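Speaker notes: Showing by hand, showing from a chair
Afternoon slot, 25 minutes plus questions

Start without the title slide. Ask who has tried to teach someone to tie a shoelace over the telephone. Wait for hands. Then go to slide 1.

Slide 1. What the talk covers

Two ways of showing a robot a task. In the first, a person sits at a set of controls and drives the robot's arms while watching it work. In the second, a person picks up the robot's hands, or a copy of them, and does the job directly. We have used both at Bimico. I will say where each one worked for us and where it cost us time.

I am not going to cover training the models. There is a session on that at four o'clock.

Slide 2. Where we started

Our first project was Vetivitz. Everything was done by remote control: two leader arms on the operator's side, two follower arms on the robot's side. The task was folding small cloths and putting them in a tray.

Points to make:
- The operators could do it. It took them a long time to get comfortable.
- Most of the slowness came at the moment of contact. You cannot feel the cloth through the leader arm, so people stopped, looked, and went in again.
- Those pauses ended up in the recordings, and the robot learned to pause too.

Play the clip of the robot waiting over the tray. Do not talk over it. It is 12 seconds long.

Slide 3. Why we tried hand-held grippers

The second project, Zuline, needed many more demonstrations and we had the same number of arms. A hand-held gripper does not need an arm behind it. You hold one in each hand, the jaws open and close as you work them, and the position of each gripper is tracked. The arm comes in later, when you play the motion back or train on it.

Say plainly that this moves the difficulty somewhere else. With remote control, anything the operator manages to do is something the robot can do, as the robot has just done it. With hand-held grippers a person can reach round corners, twist the wrist past the joint limit, or move faster than the arm can follow. All of that looks fine on the day and fails on playback.

Slide 4. The hat task

This is the example I use for the rest of the talk, so take it slowly. A cap has to go on a stand. People do it without thinking. For two grippers it is awkward: the cap is soft, it has a right way up, and the stand can be knocked over by a light touch.

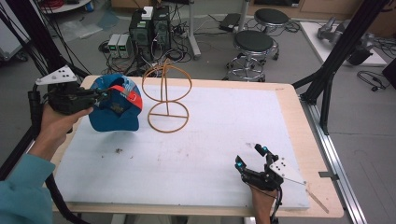 At the run-through Todorova said the cap was too easy, and that if we wanted to compare the two methods fairly we should use something people find fiddly with their own fingers, such as threading a belt. I think that is a fair point and I will mention it. My answer is that a soft object with a definite finished state was enough to show up the differences, and that we could tell at a glance whether an attempt had worked. The belt is on the list.

Back to the task. Three things we asked of the demonstrators:

Keep the markers in view. The white plates on the grippers are what the tracking relies on. If you turn your wrist so that the plate faces away, that piece of the recording is no good. New people do this all the time when they tip a cap over.

Decide what the second hand is for. One hand holds the cap. The other can steady the stand, help with the brim or stay out of the way. All are acceptable, but the same person should not do one in the morning and another after lunch. Our early Zuline recordings mixed them, and the robot tended to start one and finish another.

Let go properly. Open the jaws, wait a beat, then move back. People pull away while still opening and drag the cap off with them.

Slide 5. Numbers

Keep this short. We recorded 4,000 attempts at the hat task with the hand-held grippers. After checking, we kept 3,404. The rest were lost to tracking, to motions the arm could not follow, and to plain mistakes.

By remote control we recorded 49 attempts and kept all of them. Say straight away that this is not a fair race. It was a small side test with one experienced operator, and no one should quote it as a comparison of success rates.

If someone asks for cost per demonstration, say we have not worked it out in a way I would want to put on a slide.

Slide 6. What we do now

For a new task we start by remote control, with a handful of attempts. This tells us whether the arms can do the job at all and where they run out of reach. Then we switch to the hand-held grippers for the bulk of the recording, and give demonstrators a short list of moves to avoid.

We also play back a sample from every session before the next one starts. We used to do it once a week, on a Tuesday, and lost whole days of work to a tracking fault that a single playback would have shown.

Slide 7. Open questions

- How to give the demonstrator a warning when they go past what the arm can do. We have tried a beep. People stop hearing it.
- Whether to keep failed attempts that the person then recovers from. My view is yes, marked as such. Others in the group disagree.
- How much of what we learned carries over to stiff objects.

Leave slide 7 up for questions. The spare slide after it has the drawing of the marker plate, in case anyone asks about mounting.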